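How a Vote Gets Counted (and Why It Takes So Long!)

Hi again, kids. Last time I wrote about what a mayor does all day, and a lot of you sent in the same question afterwards. What happens to all those bits of paper after people vote? Great question, and I've been wanting to write about it for ages, so get a drink and settle in.

I'm going to use a made-up town for this, because every country and state has its own rules and I don't want to muddle you. Let's call our town Nunton. The people of Nunton are choosing one person to sit on their town council, and three people would like the job. I'll call them the Red, Yellow and Purple candidates. (A candidate is somebody who is asking for your vote.)

Nunton is small. On voting day, 200 people turn up, and each of them gets a ballot paper. "Ballot" is just the name for the paper you vote on, and it comes from an old Italian word for a little ball, which is how people in Venice used to vote. They dropped balls into a container! I think that sounds much more fun than a pencil.

Before you get your ballot paper, a worker at the table looks you up on a long list called the electoral roll. Everyone who is allowed to vote in that place should be on it. The worker rules a line through your name or marks you off on a computer, and then hands you your paper. The mark shows that you've had your turn.

Then you go to a little booth with cardboard or wooden sides. My Grandad used to call it "the cupboard". You stand there and fill in your paper, and no one is allowed to peek.

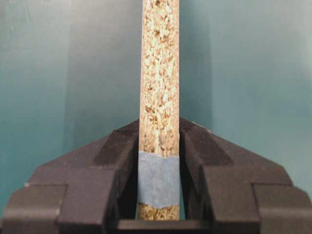 When I was little I asked my mum who she'd voted for, and she said, "That's between me and the box." I was so cross! I thought she didn't trust me. But a secret vote is a very old and very serious idea. A long time ago, in lots of places, you had to call out your choice in front of everybody. Imagine your boss is standing there, or the man who owns your house, and he wants Red to win. Would you feel brave enough to shout "Purple"? Some people did, and some of them lost their jobs over it.

In 1856 the colonies of Victoria and South Australia started using printed papers and a private place to fill them in. Other countries liked the idea and copied it. For years it was even called "the Australian ballot" in some parts of the world, which makes me a bit proud.

Your name isn't written on your paper either. So once it goes into the ballot box with all the others, no one can pick it out and say, "Aha, that one's yours."

Now, about that box. Before voting starts, the person in charge shows everyone it's empty. Then it's locked or sealed, usually with a plastic seal that has a number on it. If somebody broke the seal and put a different one on, the number wouldn't match. Pretty clever for a bit of plastic.

At closing time the doors shut. If you're already in the line when that happens, you still get to vote, so don't let anyone tell you to go home! Then the seals are checked, the boxes are opened and the papers are tipped out onto big tables. I've been in the room for this once, as a helper, and the thing I remember most is the noise. It's like someone raking leaves indoors.

First the workers unfold every single paper and put them in piles. In Nunton there's a Red pile, a Yellow pile and a Purple pile, plus one more for papers that can't be counted. Those last ones are called informal votes in Australia, and rejected or spoiled ballots in Canada. Maybe the person left it blank, or filled it in the wrong way. Sometimes people draw a picture. I once heard about a very good drawing of a duck, but a duck isn't a vote.

Then comes the counting, and there are people watching. These watchers have different names in different places, such as scrutineers. Each candidate can send some. They can look as hard as they like and say, "Hang on, I don't think that paper belongs there," but they mustn't touch the papers. Not even with one finger! The official in charge looks at the paper and decides.

Let's say our helper Marcelino Rangel is scrutineering for Yellow. He sees a paper with a wobbly number on it. Is it a one or a seven? He speaks up, Purple's scrutineer leans in to have a look too, and the official makes the call. It can take a while — and that's part of the reason the results on telly come in so slowly.
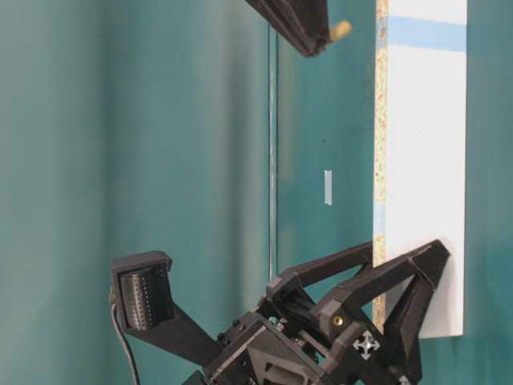
So how does somebody win? There are a few ways to work it out, and I'll show you two.

The first is called first past the post, and it's how people in Canada choose their members of parliament. Whoever has the most votes wins, and that's it. Say Purple has 97 votes, Yellow has 56 and Red has 47. (Add them up and you get 200, so every paper in Nunton was filled in properly. Well done, Nunton!) Purple has the most, so Purple wins. Easy.

But look at those numbers again. Yellow and Red together had 103 votes, so more than half of the town wanted somebody else. Some people think that's fine, and others would like a different way of doing it.

The second way is preferential voting, and Australia uses it for the House of Representatives. You number the candidates in the order you like them, with a 1 for your favourite, a 2 for your next favourite, and so on. To win, you need more than half. In Nunton that means 101 votes or more, and Purple only has 97. Close, but no!

So the candidate with the fewest votes drops out, and that's Red. The workers pick up Red's 47 papers and look for the number 2 on each one. Let's say 31 of those people put Purple second and 16 put Yellow second. Now Purple has 128 and Yellow has 72. Purple has more than half and gets the seat.

It was the same winner both times in my story, but it doesn't have to be. If 45 of those Red voters had put Yellow second, and only two had put Purple, who would have won? Get a pencil and work it out. I'll put the answer at the bottom.

You might be wondering what happens when it's really close. Often the papers are counted again, which is called a recount. Different places have different rules about when you have to do one. And if it's an exact tie? Some places draw a name out of a hat or a box, some hold a whole new vote, and in others an official gets to cast the deciding vote.

After all that, the papers aren't thrown in the bin. They're packed up, labelled and kept safe for a set time, in case somebody asks a court to check the result.

If you'd like to try it at home, hold a vote on what to have for dinner. You'll need at least three choices, paper for everyone, and a shoebox with a slot in the lid. Count it both ways and see if the winner changes. We did it at my place in June and ended up with pancakes, and my brother asked for a recount.

Answer to the puzzle: Yellow would have 101 and Purple would have 99, so Yellow wins by two votes.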